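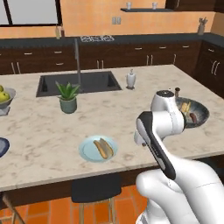

Bernardo Meireles wrote under last session's notes that a kitchen on a screen proves nothing about an arm bolted to a bench, and that we would learn more from one evening with a spanner. I agree with the first half. The second half depends on what you do with the spanner, and most first builds at Astalier have spent that evening tightening the wrong bolt.

Session 4. Moving food in simulation, and what to believe afterwards

Bring: your joint table from session 3, the bracket drawing, a laptop that can run the kitchen scene without the fan screaming.

4.1 The task

A sausage, a split bun, a plate and a pan. It looks like a toy problem and the project pages love it for that reason. Treat it with suspicion. The bun in the simulator is a stiff body with a bread texture. It doesn't squash, shed crumbs or stick to a fingertip. The sausage has one friction value over its whole length, which no sausage I have met would put up with. If your gripper lifts the bun at the first try, write down the friction setting before you write down the success.

4.2 What we are building

The Modine arm is a bench arm for a shared workshop. Printed links, bought motors, a Tatard gripper with two fingers and a Matos controller board. It is less smooth than the white arm in the simulator and it will sag. The bench model has a reach of 50 cm. The island in the scene is large, so anyone who plans a path across it and then copies the joint angles to the bench will be disappointed, or will hit the vice.

4.3 Running trials

Run 20 trials with the plate where the scene puts it. Then move the plate and run 20 more. Last February one group reported 85 per cent on the first set and stopped there. We moved the plate by a hand's width and the figure fell to 50. Their report still said 85 on the front page.

Log every attempt, including the ones you restarted "because the window froze". A restart is a failed trial until you can show me otherwise.

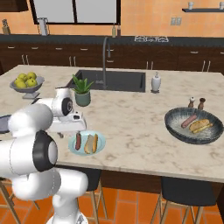
Keep the bowl, the shakers and the plant in the scene while you do it. Clearing the worktop makes the planner look clever. A tap with a tall neck is a far better examiner than I am, and your elbow joint has to get past things like that on a real counter.

4.4 Before any power goes on

Check the stop button with the motors unloaded. Check it again with the arm raised. The simulator's joint limits are in a text file, and the bench doesn't read text files, so fit the end stops. The supply for this build takes 110 V through the workshop transformer; don't swap in the one from the lathe.

4.5 For next time

One page, both success figures, the friction value you used and the worst run described in plain words. No videos of the best run. Meireles has offered to bring the spanner, and the bracket bolts do need doing before session 5.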